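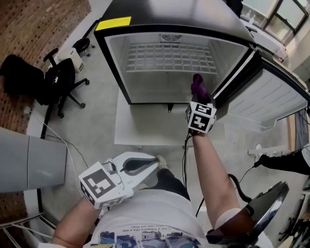
Teaching by demonstration starts with your own two hands, and I'd like you to spend this first part of the handout getting comfortable with that idea before we go anywhere near a learning algorithm. When you steer an arm by remote control you feel every bit of lag, and you slow down to suit the machine. With a hand-held gripper you move much more like yourself, which is lovely, but then we need some other way of knowing where the hand and the tool have gone. Look at the white cubes with the black square patterns, one strapped to the back of the right hand and one on the gripper in the left. Keep their faces turned toward a camera as best you can while you reach into the fridge (it's harder than it sounds!), and let the cable hang freely.

For the Varnard exercise each pair will record 31 demonstrations of the cloth task. Please don't rush them. Ten seconds of calm, steady motion is worth far more to us than a quick grab, and you'll be glad of it when you sit down to trim your recordings in July. Save everything in the Pons folder under your pair's name, including the fumbles, and write a line or two about anything that felt awkward.
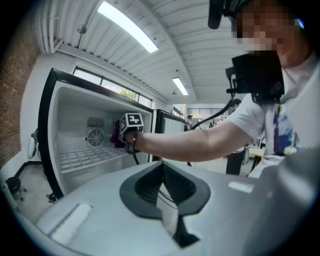

How many demonstrations does a robot need to learn a task?

It depends mostly on how much the task varies. In the Traria assignment, 200 were plenty for one object in one spot, while letting the object and the starting position change pushed us up to 2000. Start small, see where your policy fails, and record more of exactly those cases.

Reading for next time: the Zisden notes on remote control, sections 1 and 2.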